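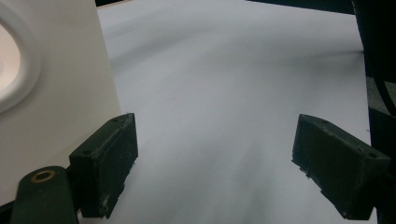
Drunent 睡眠记录应用招募安卓内测参与者

Drunent 是一款安卓睡眠记录应用，由 Mendano 工作室开发。下一个版本计划在七月上架，现公开招募内测参与者24名，测试期17天。报名截止日期为2023年4月12日。

测试内容
本次主要测试三项改动：新的入睡时间判定、闹钟的渐强铃声，以及夜间录音的本地保存。参与者每晚睡前打开应用，早上填写一份简短问卷，共五道题，用时不超过两分钟。测试期间可以照常使用其他应用，但请不要同时运行别的睡眠记录软件，两者会争用麦克风，数据无法采用。
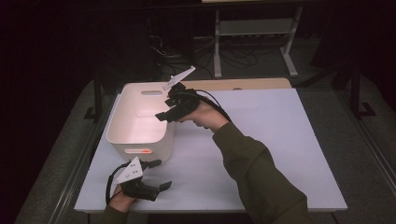 手机型号比较旧，能不能参加？
系统在安卓8.0以上、剩余存储空间不少于2 GB的手机都可以报名。平板电脑和手表暂不支持。

参与条件
年满十八周岁，能阅读简体中文界面。
测试期内作息大致固定，每周上夜班不超过一次。
手机可以整夜连接充电器，放在床头或枕边。
未参加过上一轮 Dungate 闹钟模块的测试。
正在接受睡眠障碍治疗的朋友请不要报名，应用不提供医疗建议，测试结果也不能作为诊断依据。
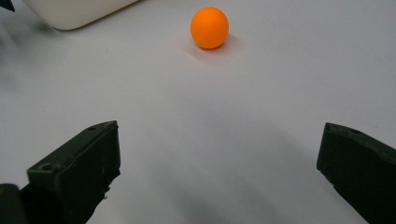
安装包通过邮件发送，不经过应用商店。安装时系统会提示来源未知，需要在设置里手动允许。内测版与正式版可以并存，旧记录不会被覆盖，但内测版里的记录暂时不能导入正式版，介意的话请先考虑清楚。

报酬
完成全部测试并提交不少于14份早间问卷的参与者，可获得正式版终身授权一份。另从中选出六人参加线上访谈，每人四十分钟，访谈另付报酬，金额在邀请邮件中写明。中途退出不需要说明理由，发一封邮件即可，已提交的数据可以要求删除。

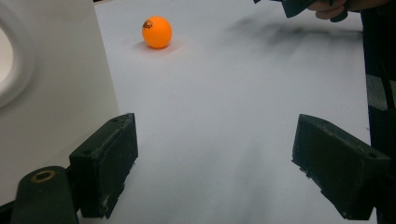 录音文件只保存在手机里，不会上传。上传到服务器的内容包括入睡和起床时间、闹钟操作记录、问卷答案、手机型号和系统版本。这些数据由 Radulović 数据服务公司托管，测试结束后保留六个月，之后删除。

报名方式
请在 Mendano 网站的“内测”页面填写报名表，注明手机型号、系统版本和平时的就寝时间。同一型号的手机最多录取三台，先报先得。录取与否都会邮件回复，请留意垃圾邮件文件夹。

测试安排由 Lorena Tapia 负责，安装和闪退问题请联系 Nahuel Domínguez，两人的邮箱都列在报名页底部。来信请用中文或英文，工作日内回复。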